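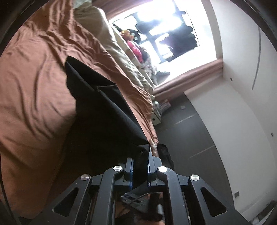

Frequently Asked Questions: Kakano Hand-Held Gripper Build

The Kakano gripper is a hand-held tool that members build at home or at the Bollham shared workshop. Recordings made with it are used to train the Flelluvow arm on household tasks, beginning with the handling of cloth. The questions below are those most frequently received by the workshop office. This page was last revised on Sunday, December 24, 2023.

Who may take part?
The build is open to all current workshop members aged 15 and over. Members under 18 require the written consent of a parent or guardian. Prior experience with electronics is not required.

What does the kit cost?
The kit fee is $242, payable at the time of booking. It covers the printed parts, fasteners, jaw pads and camera mount. The camera is not included, but may be borrowed from the workshop for up to 5 weeks.

May I print the parts myself?
Yes. Members who print their own parts pay a reduced fee of $80 for the remaining hardware. Parts may be printed in any colour. Outer arms should be printed flat, with the triangular opening left free of support material.

Why are the jaw pads toothed?
Smooth pads were found to slip on light fabrics. The current design uses a thin toothed strip on the inner face of each jaw. Strips of the Czerwiński pattern are supplied with the kit – earlier smooth pads should be replaced before any recording is made.

Which items are suitable for a first session at home?
A single large piece of plain fabric on a bed is recommended. The cloth should be gripped near one end, with the jaws fully closed before it is lifted or drawn across the bedding. Small garments, and items with zippers or buttons, are introduced in the second set of tasks.

Must the room be tidied beforehand?
No. Ordinary rooms are preferred, and rumpled sheets, blankets and soft toys may remain where they are. Documents, screens and photographs showing personal information must be put away. Other members of the household should be advised before recording begins.

Does a bright window affect the recording?
It may. The lens is very wide and a window will often appear as plain white. This is acceptable provided that the jaws and the cloth remain clearly visible.

The joints on my gripper are stiff. What should I do?
Loosen each pivot by a quarter turn and work the jaws by hand. If stiffness persists, check that both inner arms are seated squarely – an arm fitted back to front is the usual cause.

When is the next group build?
The next group build at Bollham will be held in May. Bookings are taken at the front desk or through the members' page.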